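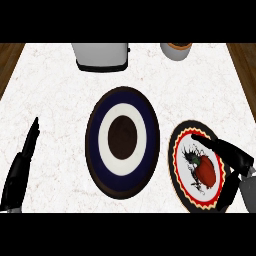
Courses > Automation for Buyers > Unit 4 > Handout

Unit 4. Reading a vendor demo: the Gikora two-arm kit

Last updated: April

Kjell Berge's notes, with corrections from Judite Guerreiro

Gikora sells a pair of arms, a simulator license and a set of kitchen tasks. Risisico resells it here with a training day. The brochure promises "household-ready handling." Keep that phrase in mind while you read the rest.

What the simulator gives you
– a marble counter with a toaster, a cup and two plates
– one arm on each side, black gripper fingers
– light so even that there is hardly a shadow anywhere

My kitchen has shadows. It also has crumbs, and a counter with a good deal less free space around each plate.

The plate task
The right gripper is open over the beetle plate. A flat plate on a flat counter is an awkward thing for two fingers, and the brochure skips the question of where they are meant to get under the rim. Ask. Then ask what friction value was set for the plate.

The numbers
Gikora reports 1163 simulated runs. The hardware trial at Drotdale had 100, on one plate design, and the sheet leaves out how many were restarted by hand. Judite wrote to Hägglund, who ran the trial, and is still waiting – I would not sign anything before that reply comes.

For next class
Bring four questions you would put to the Risisico salesperson. At least one should be about the left arm: which of the listed tasks need it at all?

Questions: Kjell Berge, room 256 | Back to top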